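The Geddes plant builds one vehicle, a small electric delivery van called the Jovo, and its chief engineer would like people to stop calling it cute.

"It's a work van," the engineer told us in a meeting room above the assembly hall. "It's short because the streets it drives on are short. The face came last and we spent the least time on it."

The Jovo goes on sale in December with a curb weight of 3158 pounds and a rated range of 200 miles. Both numbers changed several times during development. An early version used a larger battery and went farther, but it gave up too much payload.

"The courier firms we talked to drive 60 or 70 miles on a bad day," the engineer said. "They didn't want to pay for range they would never use. They wanted another row of parcels."

That row is there now. Cargo space is 311 cubic feet with the bulkhead in its forward position, and the floor is flat from the bulkhead to the rear doors. The motor sits between the rear wheels. Moving it there meant a new rear axle, and the new axle cost the program most of a winter.

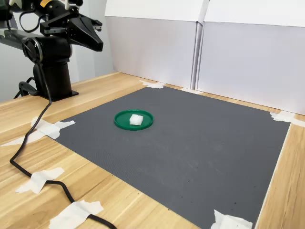
By our Geddes correspondent

Much of that winter was spent at the Domovley test track, where the first axles were noisy over broken pavement. The engineer drove one of the early vans home several times to hear it on ordinary roads.

"You could hear it at 25 miles an hour and nowhere else," the engineer said. "Below that it was fine, above that the tires covered it up. But a delivery van spends its whole life at 25."

The fix was a softer bushing and a bracket that weighs slightly more than the old one. It went into the vans built after the second prototype batch, and the complaint dropped off the test reports.

Asked about charging, the engineer was less pleased. The Jovo takes a full charge overnight on a depot unit, but its fast-charging rate is behind that of larger vans.

"I would have liked it quicker. The cooling for a faster system takes up room, and we had already promised that room to the cargo floor. We'll look at it again for the next one."

There are 2 versions at launch, the standard van and a chassis cab for companies that want to fit their own body. A bakery chain in Cliltness has asked for the cab with a refrigerated box. The engineer expects the box to cut into the range in summer and has told the bakery so.

A passenger model has been discussed but not approved. It would need side windows, a different rear suspension and a new set of crash tests.

"People ask me for it every time I park one at the grocery store," the engineer said. "I tell them to write to sales."

Prices will be announced next month. Orders from fleets are already open, and the first vans are due to go to customers in Cliltness and Domovley.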